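Small bouquets for a work table, how do you keep them going?

solteo_mk
I've started picking up a small mixed bunch for the office every other week. Orange, yellow, a few peachy rose types, little red ones and some green to fill it out.

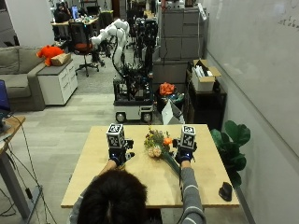
My problem is the stems. They come long and tied together, and whatever I put them in tips over or ends up too tall for the table. I also get maybe five days before the pale ones go brown at the edges. I buy them at the stand in Parkau on the way in, so they're out of water for over 20 minutes. Do I cut them all the same length? Do I take the tie off?

Mikkel Kjærgaard

vuremeck_v
Take the tie off. Lay the whole bunch flat on the table first and sort it by stem thickness. Cut the roses at an angle, about an inch off at least. Strip every leaf that would sit under the water. That matters more than anything you add to the vase.

For a table people work at, I wouldn't go taller than 12 inches total. You want to see the person across from you.

shukla_home
I disagree about the tie. If it's a bunch the florist arranged, the tie is what holds the shape. Cut straight across below it and put the whole thing in a heavy jar. I've done it that way for years and get a week out of it.

vuremeck_v
A week in what kind of room, though? Tied stems sit packed together and the water gets slimy in the middle. I used to leave them tied too. Stopped in May and I get a couple more days now.

shukla_home
North side, no direct sun, fairly cool. I change the water every 2 days. If you change the water it doesn't get slimy.

solteo_mk
We're not that cool in here. I can move them to the windowsill at night but I forget.

tall_jar
Don't put them on the windowsill, it's the worst place once the sun comes up. Floor in a corner is fine overnight.

Is that big leafy plant yours as well? Looks like a fiddle-leaf fig. If it is, don't keep shifting it around when you rearrange. Mine dropped leaves both times I moved it.

solteo_mk
It belongs to the office. It gets a quarter turn when somebody waters it and otherwise it stays put. The leaves get wiped now and then.

Valdemar Eyvindsson
Agree with taking the tie off, but you can have both. Untie, strip, cut, then put a loose rubber band back on higher up, just under the flower heads. It holds the shape and the stems can still spread out in the water.

For tipping over, use something short and wide at the bottom with a narrow neck. A sugar bowl is too open. A small milk bottle works if you put clean gravel in the bottom.

shukla_home
The rubber band is a fair compromise. I'd skip the gravel, it's a pain to wash.

Valdemar Eyvindsson
You rinse it in a sieve. Takes a minute.

tall_jar
Also keep fruit away from them. We had a bowl of apples next to ours and the flowers went fast.

solteo_mk
No fruit on the table, so that's one thing less. I'll untie the next bunch, do the rubber band, and cut it down to 12 inches. I have a bottle that might do. Will post when I see how long the pale ones last.

vuremeck_v
Recut the ends when you change the water. Just a sliver.

Contact us | Forum rules | Copyright Parkau Home & Garden Board | Back to top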